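3.2 材料与任务设置

本节交代空间介词判断实验的材料。第一轮预测试之后改动较多，下面以改动后的版本为准，旧版只在必要处提到。

研究的问题很窄：汉语母语者在判断“上”“上方”“上面”三个方位词时，接触关系和垂直关系哪个起主要作用。Iyengar 语料组早先的标注手册把三者并为一类，理由是语料里互换率高。我们不太同意。互换率高的句子大多带具体动词（放、摆、搁），动词已经把接触义给定了，方位词承担的信息自然就少。换成“在”字句、存在句，情况不一样。

材料分句子和图片两部分。句子部分从 Hullar 口语库抽取，先去掉引申义（“会上”“事实上”“身体上”之类），再去掉主语为人的句子。剩下的由两名标注者独立判断，不一致处由 Malathi Kulkarni 裁定。裁定标准见附录，其中关于“墙上”一类的处理比较粗，墙面是竖直的，接触成立而垂直关系不成立，理论上是最好的对照，可惜例句多集中在“挂”字句，动词又太单一。最后只保留了 17 句。

每句配三个变体，只换方位词，其余不动。变体读起来别扭的也不改，别扭程度本身就是因变量。例如：
（4a）灯在桌子上。
（4b）灯在桌子上方。
（4c）灯在桌子上面。
（4a）几乎没有人理解成吊灯，（4b）几乎都是吊灯，（4c）两可。这个格局在预测试里就很稳，正式实验沿用。

被试为某校非语言学专业本科生，母语普通话，方言背景另行登记。吴语区被试对“上头”的接受度偏高，本文不讨论。每人先做句子部分，休息 9 分钟，再做图片部分。顺序没有平衡，这是个缺陷，后文讨论里会再提。施测时间统一在上午，机房用的是 Bornska 呈现程序，按键反应，不限时，但要求凭第一感觉。

评分用 4 点量表，不设中间点。第一轮用的是带中间点的量表，结果中间点被大量选用，特别是“上面”的句子，看不出被试是真觉得两可还是懒得想。Harish Alva 建议拆成两步，先选能不能说，再选顺不顺。试了一下，时间拉得太长，放弃。

图片部分的原则：参照物要有明显的水平面，目标物和参照物的关系一眼能看清，背景尽量素。真实照片和渲染图都收。原想全部用渲染图，变量好控制，后来发现被试对渲染图里的“悬空”容忍度偏高，什么都可以飘着，于是两类混用，并把图片类型作为随机因素放进模型。

还有一个细节是地平线。多数材料水平，少数倾斜。倾斜图用来看“上方”究竟依赖重力方向、画面方向，还是参照物表面的法线方向。文献里英语 above 的结果倾向于重力，汉语这方面的数据不多，而且多用几何图形，没有场景信息可以依靠，被试只能拿屏幕边框当参照。图 3 属于倾斜材料，桌面从左上向右下斜，问句为“黄色圆柱体的上方有什么”和“黄色圆柱体的上面有什么”，两问分属不同的组，同一被试只见其一。
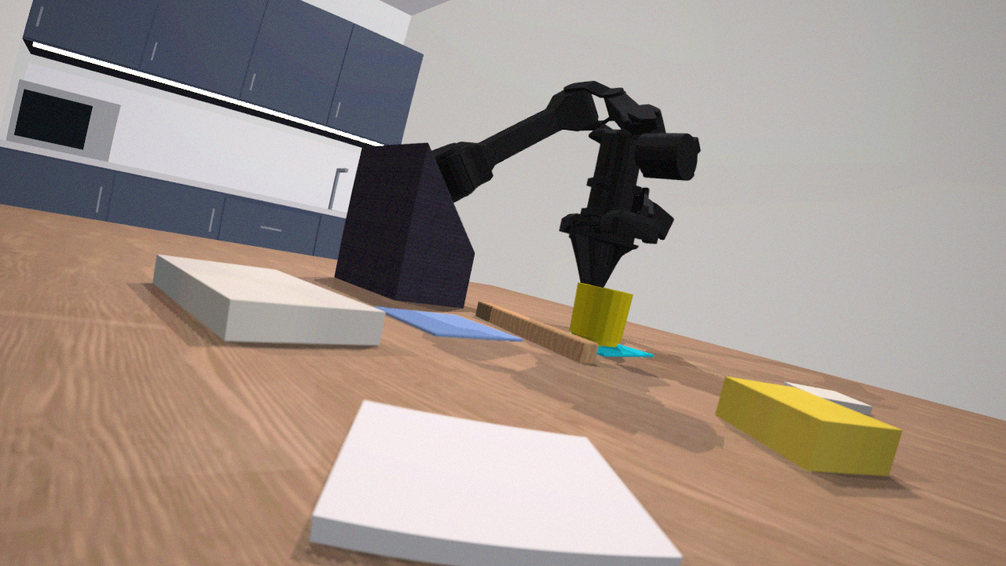

图 3　倾斜类材料一例（渲染图）。木纹桌面，黑色机械臂竖直指向下方的黄色圆柱体。

填充材料与目标材料混排，内容为左右、里外关系，不进入分析。填充题里有两道问得太绕（“盒子的外面的左边”），被试抱怨集中在这，但不影响目标题，保留未删。

回答的编码按首个名词短语计，只答“没有”或“什么都没有”的单列。开始时想把“空气”“天花板”也单列，后来并入其他类。编码由 Brilus 表格脚本初筛，再人工过一遍，主要问题是同物异名：同一个物体被试会叫成机器、机械手、吊臂，甚至只说“那个黑的”。这些一律归为同一指称，名称差异不做分析。答案里出现两个以上名词的，只取第一个，这样做会损失一点信息，但规则简单，两名编码者之间的分歧明显减少。

剔除标准：填充题错误过多者剔除，全程只按同一键者剔除，中途离开机房者剔除。方言登记缺失的没有剔除，在模型里按缺失值处理。反应时只作参考，因为不限时，长尾很重，取对数之后仍不理想，故下一节只报告评分和首答类型，反应时的描述统计放附录。

统计上句子部分用累积链接混合模型，固定效应为方位词和句式，随机效应为被试与项目；图片部分用逻辑回归混合模型，固定效应为方位词和倾斜与否，随机效应除被试与项目外再加图片类型。最大随机结构不收敛时，先去掉斜率之间的相关，再逐个去掉方差最小的斜率。各模型的最终公式在结果表下方注明。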